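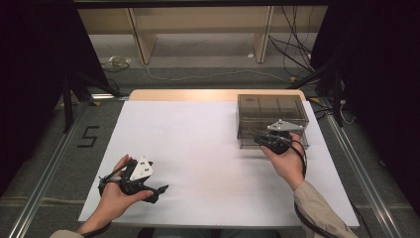
Minutes taken by Yanling Fu

Caria Packing Room, monthly meeting
Fri 22 December

Present: Zarmeena Zaidi (chair), Yanling Fu (minutes), and the Satti and Jisness teams. Apologies from the Rindden office, who sent comments in writing.

1. Minutes of the last meeting
Approved with one correction. The label order was for 1,045 sheets and had been written down under the wrong supplier. Yanling has changed the file copy.

2. Table covering
The white covering stays. Zarmeena said small parts are easier to see on it than on the bare wood. The strip of wood left uncovered along the far edge was discussed. Jisness asked for a wider sheet so the whole top is covered. Satti prefers the strip, as it gives them somewhere to put pencils and tape without marking the white. Agreed to leave it as it is until the present sheets are used up and then look at it again.

Sheets with creases or ink on them should be changed at the end of the day. Spares are in the hall closet, second shelf.

3. Lidded boxes
The smoky-brown plastic boxes were compared with the clear ones used in the fall. Most people like the brown. Rindden wrote that you can see whether there is something inside but it is hard to read a slip through the side. Slips will go on the lid from now on, short edge, facing the person packing.

There are 259 boxes in stock. Four were returned with lids that do not close flat and have been set aside. Zarmeena will ask for replacements and will not accept a credit note.

The box on the table should be kept toward the right rear, so that the front of the sheet is free for sorting. Left-handed packers may move it.

4. Floor and cables
The cables hanging at the right of the low shelf are to be tied up higher. The white cable on the floor underneath should run along the back. Yanling to do both, and to coil up the light-colored one at the left end.

The black "5" taped on the carpet is to stay. Satti asked whether it could be redone in a brighter color. Not agreed, as the other rooms all use black.

Nothing is to be stored on the floor rails, including coats.

5. Curtains
Dark curtains to be vacuumed in the first week back. Jisness will bring the brush attachment.

6. Other business
The tape dispenser is missing again. Please check desk drawers.
The key to the hall closet now hangs inside the office door.

Next meeting: date to be sent by e-mail. The meeting closed at noon.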